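Trulard starter kit for tabletop arms – worth the money?

vichien_c
Saturday, February 23, 2019
Hello all. I am thinking to buy the Trulard kit for our training room at Wattanapong. The price from Trornby is 462 euros with the software licence. Has anybody used it for longer than a week?

flerkach_fan
We have it. Good mounting parts, poor manual. The pushing exercises are fine for beginners, but I would not pay more than 400 for it.

vichien_c
Thank you. Is the manual poor in all languages, or only in English?

mill_lane
I disagree about the price. You get nine lessons and they answer emails. With the Flerkach kit I waited until June for one cable.

flerkach_fan
That was one cable! The Flerkach lessons are still better written.

oddbearing
I am using the Trulard one with coloured shape blocks on a maple board, and I changed my opinion two times already. Calibration is easy and the arm goes down at the correct place. My complaint is the lesson on separating blocks. 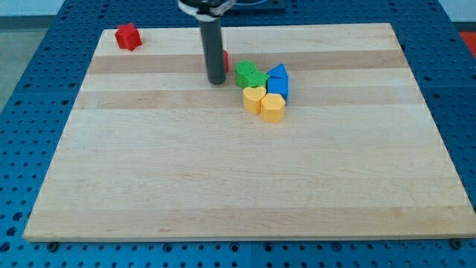 It assumes the blocks stand far apart at the start, so when they are touching, the default settings push the neighbours too. I had to lower the speed myself – the manual says nothing on this.

mill_lane
Lesson 7 has a speed table, near the end.

oddbearing
My copy has no such table. Which version do you have?

vichien_c
I will ask Trornby for the newest manual before I order.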